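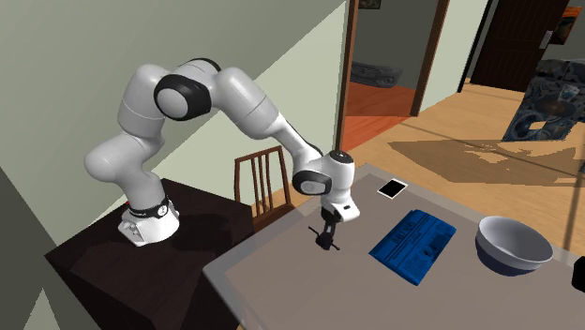
Since May our small group at Cluton has been gathering examples for the table-clearing task, and I was asked to write some lines for the newsletter about how far we have come. The work is done completely in simulation for now. A person sits at the desk with the hand controller, moves the arm, and the program records every position of the joints together with the views of the room. One such recording we call an episode. The objects are simple ones which everybody has at home, like the folded newspaper and the round bowl on the table, and each episode begins with the gripper empty and pointing down. From this start the person has to bring one object to the place which the instruction names, and then go back.

We have now 200 episodes recorded, and 164 of them are accepted. The others were put aside after checking. Most of these had the same fault: the person stopped for a long moment in the middle of the movement to think where to go next. For us it is a small pause, but the learning system takes it as part of the task, and in the first training it learned to wait above the bowl for no reason. Brian Massawe found this when he compared the speed curves, and since then we ask all who record to plan the whole movement before they press the start button.

The newspaper is the most difficult object. It is flat and the fingers do not find much to hold. Estrella Gallegos tried to take it from the corner, from the folded side and from the middle, and she kept a short note on each trial. Her advice is to come to the folded side, go down slowly and close the gripper only when the fingers are already low. The bowl is much easier, one finger inside and one outside, but please do not always choose the same point of the rim. If all the examples show the same point, the system will know only this point, and when the bowl stands in another place the arm makes a strange turn to reach it.

For this reason we also change the starting positions. Edmund Zieliński wrote a small script which moves the objects a little and turns them before each episode, and it can change the light in the room too. At the beginning it sometimes put the newspaper half over the edge of the table, and it fell on the floor before the person could do anything. This is corrected now. If you still see an object falling at the start, stop the episode and write its number in the shared list.

A word on the instructions. Each episode gets a written sentence, and for a long time we all wrote the same one. The colleagues at Mernitz, who will train with our data, asked for more variety. So one person may write "put the bowl next to the newspaper" and another one "move the bowl closer to the paper". Both are good. What we should avoid is a sentence which does not fit the movement, for example "left" when the object went to the right side as seen from the arm. We agreed that left and right are always meant from the base of the arm, looking towards the table.

The next round will have 5 new rooms, prepared by Jannik Tiedemann, with other tables and other floors. We need two more people for recording, in the morning hours if possible. Experience is not necessary. The training with the controller takes one morning, and the first episodes are only for practice and are not kept. Who is interested can speak with Fulgencio Cervantes or leave a note at his desk. He also has the key for the recording room and the plan with the free hours.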